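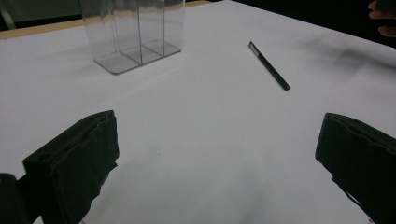

Can I run a pressure washer from a water butt instead of the mains tap?

It depends on whether the pump will draw its own water. Many small electric machines will, if the butt is raised, the hose is short and fully primed, and there's a filter on the inlet. If the maker says mains feed only, stick to the tap.

Garden Machinery > Washers and Pumps > Running from a butt, who does it?

dguerreiro
Started 9/10/25

The question and answer at the top are from the sticky and I've read them, but I'd like to hear from people who do it all the time. I've got a Romier electric washer, the small upright one with the hose reel on the back. The manual has one line on it, "suitable for suction operation with accessory", and doesn't say which accessory. Outside tap is at the front of the house and the patio is at the back, so at the moment I'm dragging a hose through the kitchen.

The butt is a slimline one on a stand against the shed. Tap at the bottom, ordinary plastic thing. Patio is concrete slabs, mostly green.

What I want to know is whether the butt tap will pass enough water, and whether I'm going to wreck the pump.

Duarte

pumpkin_shed
The butt tap won't pass enough. They're fine for a watering can and not much else. I swapped mine for a brass lever tap with a three-quarter inch thread and it made all the difference. Before that the washer would surge, run for a few seconds, surge again.

Use the widest hose you've got between butt and washer and keep it under three metres.

celestep
I've done it for four summers with no trouble. I don't use the butt tap at all. I drop a suction hose in through the lid with a strainer and a non-return valve on the end. You fill the hose by pushing it under the water until the bubbles stop, put your thumb over the end, and connect it to the washer. Then run the washer with the lance off until the water comes through steady, and put the lance back on.

It has to be a proper suction hose with a spiral in the wall. An ordinary garden hose goes flat when the pump pulls on it.

dguerreiro
Thanks both. Celeste, how long is yours, and do you lift the butt?

celestep
Three metres. The butt is on two courses of blocks. I think the height matters less if you go in through the lid, but it doesn't hurt.

oldmortar
I wouldn't do it. I ruined a Vestum washer this way. Pump seals went in the second season and the repair shop said it had been running dry. They wanted nearly as much for the repair as I'd paid for the machine. Water butts are full of muck off the roof, moss and grit and bits of bird. Mains water is cheap. Buy a longer hose.

pumpkin_shed
Did you have a filter on it?

oldmortar
I had the little gauze one that comes in the inlet.

pumpkin_shed
That gauze is only there as a last resort. You need a separate inline filter with a bowl you can unscrew. I clean mine every time I use the washer and there is always something in it.

oldmortar
Which is my point. There is always something in it. The fine stuff gets past.

Elaheh S
There are two different problems here and they've been run together. Grit wears the pump. Running dry overheats it. A filter helps with the first and makes the second slightly worse, as a clogged filter starves the pump. If oldmortar's gauze was blocked then the shop was probably right about it running dry, and the grit may have had very little to do with it.

Duarte, what does your washer use per hour? It'll be on the rating plate.

dguerreiro
Plate says 397 litres an hour maximum.

Elaheh S
Then your butt will be the limit before anything else is. A slimline one is often 100 litres. At full flow that's 15 minutes, and you shouldn't take it right down to the bottom because that's where the sludge sits. Call it 12 minutes of trigger time.

dguerreiro
That's a lot less than I thought. It's a 100 litre one, yes.

celestep
I should have said, mine is two butts joined with a link kit, 274 litres between them. I do the patio in two goes with rain in between. In June I usually can't do it at all because the beans get the water first.

zulmira_a
You can top it up from the mains with a hose while you work. I know that sounds daft, but if your tap is slow it lets you use a machine that wants more flow than the tap gives. We're at the top of the hill and the pressure is poor every evening. Fill the butt in the morning, wash in the afternoon.

oldmortar
If you've got to bring a mains hose to the butt you may as well bring it to the washer.

zulmira_a
Not with our pressure. I've tried it. The washer cuts in and out all the time on the tap and it doesn't from the butt.

oldmortar
Fair enough for you. Duarte hasn't said his pressure is bad, he's said his tap is in the wrong place.

dguerreiro
Pressure is fine. It's the kitchen that's the problem.

Lourenço M
Get an outside tap put in at the back. I had one done off the utility room supply. It took a morning, and the butt went back to being for the garden. Ask for a double check valve and an isolator inside so you can turn it off for the winter.

If you do go with the butt, the Masau forum sticky about priming is wrong, or it was when I last looked. It tells you to start the motor first and then open the tap. Do it the other way round. Water first, trigger held open until there's no air spitting out, then motor.

pumpkin_shed
Agree on the order. Water, trigger, motor. Stopping is the reverse, motor off, trigger until the pressure's gone, then the tap.

kettle_and_lime
Does anyone know if detergent is all right in this set up? My machine draws it from a bottle on the side and I was wondering whether the lower feed pressure affects that.

Elaheh S
It shouldn't. The detergent is usually drawn in on the outlet side of the pump by the flow through it, and it only works with the low pressure nozzle fitted. Don't put detergent in the butt itself.

kettle_and_lime
I wasn't going to, but thanks.

celestep
On the muck, a leaf diverter on the downpipe keeps most of it out before it gets near the butt. Keep the lid on too. I empty mine and rinse it out once a year, and keep the end of the suction hose a hand's width off the bottom. A bit of cork tied to the hose does it.

oldmortar
All this to save a few pence of water. Diverter, link kit, brass tap, suction hose, filter, valve. Has anybody added it up?

celestep
The suction hose kit was 20 pounds and came with the strainer and valve. The rest I had already for watering.

pumpkin_shed
Tap and filter were less than that together. I'm on a meter and in a dry area and I'd sooner use what falls on the roof. You don't have to.

zulmira_a
There's also hosepipe restrictions to think of. Where we were before, you couldn't use a washer off the mains in a ban but stored rainwater was all right. Check with your own water company though, the wording differs.

Lourenço M
Check your warranty as well. Mine (a Correia) says in the small print that the warranty is void with any feed that isn't mains, and I only found that out after I'd bought the hose.

dguerreiro
I've looked mine up. Warranty booklet says suction feed is allowed to half a metre of lift with the "original suction set", part number ending 3,325 if you believe the comma they've printed in it. The part is out of stock everywhere I've tried. Would a different make of hose count?

Elaheh S
For the pump, a spiral hose of the same bore with a non-return valve will do the same job. For the warranty, you'd have to ask them, and get the answer in writing.

dguerreiro
I'll email them. In the meantime I tried it this afternoon with what I had, lid off, garden hose filled under water the way Celeste says. It ran for perhaps a minute, then the hose went flat near the butt and I switched off straight away.

celestep
That's what the garden hose does. Well done for switching off quickly. It'll be fine with the proper one.

oldmortar
Or with a tap at the back of the house.

dguerreiro
I'm getting a price for that too. If it's under what I'm expecting I'll probably do that and keep the butt for the pots. If it isn't, I'll get a second butt and the suction hose and start with the slabs nearest the shed.

pumpkin_shed
If you get the second butt, link them at the bottom and not the top. The top link only fills the second one, it won't let you draw from both.

dguerreiro
Noted. Will post when Romier reply.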